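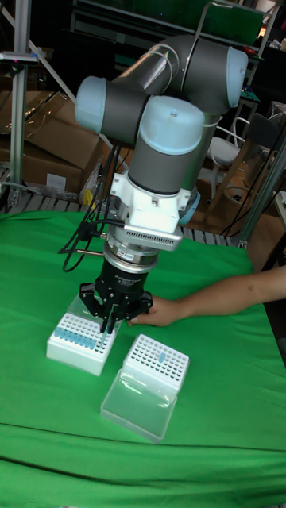

Exchange requests rejected as "outside return window" when they're not

Status: Resolved (watching)
Opened by: Ermelinda Patrício, Ledimis customer desk
Assigned: Bello Aliyu
Opened: 14 Apr 2022
Priority: High, was Normal

3 comments · 2 shares

Ermelinda, 8:52
Customers getting the auto rejection email on exchanges. "Your request falls outside the return window." They are NOT outside. First one I looked at got her teapot Tuesday, chipped spout, asked for a swap the next morning. Rejected in under a minute. Window is 14 days from delivery, says so on the site and on the packing slip.

Same thing on a blender lid and on a set of mugs. All different customers, all different payment types. Didn't see a pattern yet. Phones are bad this morning, will add order details when I can.

Can somebody please switch the auto rejection off while we look?

Bello, 9:10
Looking. Can't turn off only the rejection, it's the whole rule set in Ultum or nothing. If I turn off the rule set then every request gets auto APPROVED, including the year old ones. Don't want that.

Can put everything into manual review. Means your desk has to click each one. OK?

Ermelinda, 9:12
Yes do it. Clicking is better than being yelled at.

Bello, 9:19
Done. All new exchange and refund requests now land in Manual Review. No emails go out until someone on the desk picks approve or decline.

Need from you:
- the three order pages, or just the order links
- the exact rejection email, with headers if you can
- did the customers use the form on the site or the link in the delivery email

Ermelinda, 9:40
Links are in the desk chat, pinned. Email forwarded to you, hope headers came thru, I used "forward as attachment." Two used the link, the mugs lady used the site form.

Also one man says he got rejected, tried again an hour later, got rejected again, then bought a replacement at full price. He would like that money back as well. I said we would sort it. We should sort it.

Bello, 9:58
Headers fine. Email really is ours, so that rules out the thing I was worried about.

Looked at the teapot order. In the shop admin delivery date is correct, Tuesday. In Ultum the "window start" date is three weeks before that. So Ultum thinks she's had the teapot for three weeks. It's doing the math right on a wrong date.

Where does it get the date. Checking.

Bello, 10:21
Tried so far:
1. Cleared the rule cache, re-ran the teapot request in the test account. Same rejection.
2. Changed window from 14 to 30 days in test. Approves. So the rule itself works.
3. Re-synced the single order from the shop. Window start did not change. Odd, should have pulled the delivery date.
4. Looked for time zone trouble. No. Wouldn't be three weeks anyway.

Ermelinda, 10:30
Is three weeks the date she ordered? That teapot was on backorder. I remember the backorder, we had calls on it too.

Bello, 10:34
Yes. It's the order date, exactly, down to the minute. Thank you. So window start = order date instead of delivery date. Anyone whose stuff arrived quick wouldn't notice. Backorders and slow shipping get hit.

Now why.

Ermelinda, 10:36
Mugs were not a backorder tho

Bello, 10:41
Mugs were shipped slow. Sat in Irnham over a weekend, then the carrier had them forever. Ordered to delivered was 16 days. She was out of window before the box was on her porch.

Blender lid same deal.

All three shipped from the Irnham warehouse. All three went Osagie. Going to pull everything Irnham + Osagie.

Bello, 11:25
Export problem. Shop admin cuts the export off at 2,000 rows and doesn't tell you. First file looked complete and wasn't. Split by month and stitched it together. If anyone else pulls reports this way please check the last date in the file before you trust it.

Result: 1,047 orders where Ultum has the order date as window start. Every one of them is Irnham + Osagie. None from the other warehouse. Goes back to January.

Most of those never asked for a return so no harm. Requests wrongly rejected: 78.

Raising to High.

Ermelinda, 11:31
January?? We've been telling people no since January?

Some of those people I probably answered myself. The canned reply says "unfortunately the system shows." Pulling that canned reply right now.

Bello, 11:50
Found it, pretty sure.

Osagie changed the wording of their delivery status in January. Used to send "Delivered". Now they send "Delivered - left at address" or "Delivered - handed over". Our status map only knows plain "Delivered". Anything it doesn't know gets thrown away. Shop admin is fine, it reads the carrier's page directly. Ultum only gets what our map passes along.

No delivery event -> Ultum falls back to the order date. That fallback is a setting. Dropdown, "If delivery date is missing use:" and someone picked Order date. Could be it was the default. No change history on that screen that I can find.

So two things wrong: the map, and the fallback.

Ermelinda, 11:58
Did Osagie tell us about the new wording?

Bello, 12:03
Searched the shared inbox. Yes. It's in the bottom half of a newsletter. Opened, not forwarded.

Not going to chase who. Moving on.

Bello, 12:47
Plan:
a) Add both new statuses to the map. Also add a catch-all, anything that begins with "Delivered" counts as delivered.
b) Change fallback from Order date to "Hold for review". So if a date's missing a person looks at it, no auto email.
c) Backfill correct delivery dates for the whole list.
d) Reopen the wrongly rejected requests.

a and b I can do now. c needs to run when the shop is quiet. d I need your desk for, it emails customers and I want the wording to be yours.

Ermelinda, 12:55
Go on a and b. For d, please NOT the standard "your request has been reopened" one. Reads like they did something. I'll write it.

Bello, 1:20
a and b live. Tested with a dummy order with each of the two statuses, both came through, window start correct. Tested a nonsense status, went to review as it should.

Lunch, back in 20

Ermelinda, 1:44
Draft for the reopened ones:

"We turned down your exchange request and we were wrong to. Our system was counting from the day you ordered and not the day your package came. Your request is open again and you do not need to fill out anything. If you still have the item, use the attached label, we pay the postage. If you threw it out because it was broken, reply with a picture if you have one, or just tell us what was wrong. You can choose an exchange or your money back. I'm sorry for the hassle. Ermelinda, Ledimis"

Few points:
- label good for 60 days
- refunds include original shipping, I cleared this with accounts
- if exchange item is out of stock it goes to refund, don't leave them sitting
- man with the full price blender lid gets the second one refunded and keeps it

Bello, 2:05
Good. Label validity is 30 by default, changed to 60 for this batch only. Tagged the batch so you can filter on it.

One catch. A few customers disputed the charge with their card company after we said no. If we refund those as well they get paid twice and it's a mess to undo. I've flagged them and left them out of the send. Those need somebody to look at each one by hand.

Ermelinda, 2:11
Mine. Send me the list. Will call those people, not email.

Ermelinda, 3:36
Called all but two, left voicemails. Mostly nice about it. One wants to drop the dispute and just get the right size, is that possible?

Bello, 3:42
She has to withdraw it on her side with the bank, then forward us the confirmation. Then we ship. Don't ship before, the money is still pulled from us until it's closed.

Ermelinda, 3:44
Ok telling her. Setting the item aside meanwhile so it doesn't sell out on her.

Bello, 7:30 pm
Starting backfill. Shop is quiet.

Bello, 7:52 pm
Stopped by itself partway. Rate limit on Ultum side, 220 records a go then it locks you out for a while. Not in their help pages. Rewrote it to do smaller batches with a wait in between. Restarted from where it quit.

Bello, 9:15 pm
Backfill finished. Spot checked a handful against the carrier page, dates match. Two orders have no delivery scan at all, lost packages, already refunded long ago. Left alone.

Emails for the reopened batch scheduled for 8 am so people aren't getting them at night.

Ermelinda, next day, 9:25
Emails went. Replies coming in already, over half want the refund, which is fair.

Found one that looks wrong tho. Customer has two packages on one order, one came early, one late. Window start is the early one. She wants to swap something from the late box.

Bello, 9:48
Separate issue and an old one. Ultum keeps one delivery date per order. There's a setting for "use last package," turned it on. Fixes it from now on, doesn't touch old orders. For hers just approve manually.

Will open a new ticket for split shipments so this one doesn't go on forever.

Bello, 10:30
Taking manual review off for normal requests. Missing date ones still go to review.

Added an alert too. If the status map throws anything away, it posts in the desk chat with the exact wording. Should of had that from day one.

Ermelinda, 10:34
Got the test alert. Can it say the order number as well?

Bello, 10:50
Does now.

Leftover items
- Split shipments: new ticket, Bello
- Disputed charges: two voicemails still not returned, Ermelinda trying again Monday
- Return page wording: change "14 days" to "14 days from the day your package is delivered", same on the packing slip at next reprint
- Carrier newsletters go to the support inbox AND Bello from now on
- Ask Ultum if the batch limit can be raised – low priority
- Canned reply "unfortunately the system shows": deleted. Please don't bring it back from your own saved drafts

Comments (3)

Irnham floor desk: do we need to do anything different on our end? We've been getting boxes back with the new label and no slip inside.

Ermelinda: No slip needed for those, go by the label. If the item's broken just log it and bin it, don't send it back up to us.

Irnham floor desk: ok. got it

2 shares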